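The Slow Bread of Plerurmont

When the road leaves Plasthorpe it climbs for a long time between pine trees, and then the village of Plerurmont appears all at once, at 2242 meters. There are 412 people living here in the summer. In the winter it is fewer, but the bakery of Güven Akbulut stays open.

He lights the oven at two in the morning. I came in February, when the snow was up to the window, and he gave me a stool beside the flour sacks and asked me not to move it. “Up here everything is different,” he told me. “The water boils too early and the dough wants to run away from you.”

The bakers in the valley know this problem only from stories. At such a height the air presses less on the dough, so it rises fast, and a bread which rises too fast has little taste. Akbulut uses less yeast than his father did, keeps the dough in a cold room behind the shop, and waits. His large loaf, which the village calls the darkon, needs a night and most of a day before it meets the fire.

The name is older than the bakery. Some people say it comes from a family which once owned the mill, others say it was a word for a shepherd's bag. Akbulut has no opinion in this matter. He only insists that it must be round, dark on the bottom, and heavy enough to last six days.
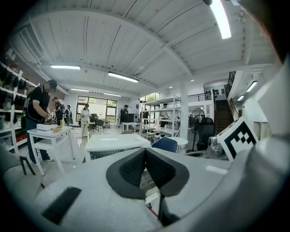

The flour comes from the Değirmenci mill, one hour down the mountain, where Nermin Gündoğdu has worked since she was a young woman. She mixes the rye and the wheat for him herself, with a little more rye in the cold months. They speak on the telephone each evening and, as far as I could understand, they mostly argue. She finds his crust too thick. He finds her last delivery too fine – and he says this about every delivery.

At six the first customers come in and knock the snow from their boots. On a normal morning he sells 70 loaves, and a few more when the road is going to close. Many of the older people still cut the bread toward the chest, holding it against the coat, in a way that made me nervous to watch. They eat it with white cheese and with a syrup made of pine cones, and on the sixth day, when it is hard, it goes into the soup.

I asked Akbulut if he ever thinks of moving down to Plasthorpe, where the rent is not much higher and the trucks arrive every day. He opened the oven door and looked at the bread for a while. Then he said that he had tried the dough down there once, in his cousin's kitchen, and it was too slow for him.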